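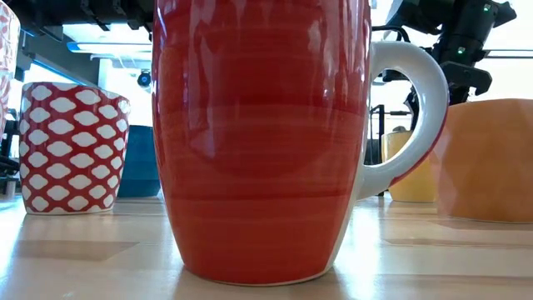 So we had our first proper scare with the arm, and I've been putting off writing it up because my part in it is a bit embarrassing.

For anyone new, I do the mug-picking at a little shared workshop in Brurville. The job sounds dead simple: pick a mug up by its handle, move it over, put it down, go again. We were on run 58 out of a planned 200, late in the afternoon, and I'd ducked over to the kettle (I know, I know). Then came a crunch, and Inna yelling my name.

The gripper had closed on a handle about a finger's width too low, and the arm just kept going down. It's supposed to stop itself when it feels that kind of push back. It did not stop itself! It leaned on the mug until the handle snapped clean off, then carried on towards the table like nothing had happened. Inna hit the red button. It would have been me if I'd been standing where I was meant to be standing.

Tamara went through the log that night and found my mess pretty quickly. I'd turned the force limit up to 35 that morning to test a heavier jug, and never put it back. The low grab was a separate problem. The afternoon sun comes in hard through those windows, and the shinier glazes throw back big white streaks, so the camera's guess at where a handle sits starts to wander. She pulled up the earlier runs and the drift was already there at 51, plain as day. I'd watched that one and thought it looked a touch off, and let it go.

What we've changed: the limit resets every time the program starts, there's a blind on order, and whoever is running it stays within reach of the stop button. Tea comes after.

No one was hurt, and the only casualty was an old favourite of Marta's that she'd kindly lent us. I've offered to replace it. She's picked a very expensive colour.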